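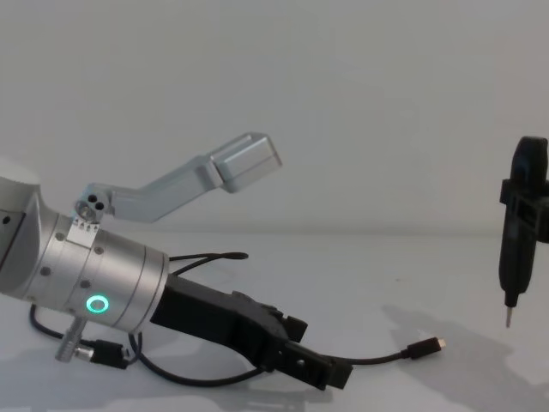

Small things sell better online when the background stays out of the way, and a cheap product photo setup at home comes down mostly to tone. Choose a table and a wall that are close to each other in color. A white tabletop against a light gray-white wall works well: the line where they meet is so faint that you hardly notice it, and you can skip the paper backdrop. If your wall is a strong color, tape up a sheet of white poster board behind the table and let the bottom edge curve forward.

Set the table near a window, with the window to one side. Turn off the ceiling light, which will add a yellow cast. Mornings before 11 are usually good. In October and later the light drops fast, so plan to finish by early afternoon.

What you need:
A table you can clear completely
White foam board, one sheet
A tripod or a stack of books
A soft cloth
A phone or any camera with a timer

Step 1. Wipe the table and the item. Dust shows up badly on pale surfaces, and removing it later takes far longer.

Step 2. Put the item a foot or more in front of the wall. Any closer and its shadow climbs up behind it.

Step 3. Stand the foam board on the side away from the window. Move it in until the dark side of the item shows some detail.

Step 4. Set the camera level with the middle of the item. For flat things like coasters, go higher and tilt down.

Step 5. Tap on the item to focus, then raise the exposure a little. Phones tend to turn white into gray.

Step 6. Use the timer and take 7 shots, turning the item slightly between them. Keep 5 for the listing.

Editing can be short. Straighten, crop, and correct the white balance using a patch of the table. I save the files under 500 KB each, which loads quickly and still looks sharp on my Hirnis shop page.

Glass and polished metal need a different approach, with the light coming through a thin white curtain.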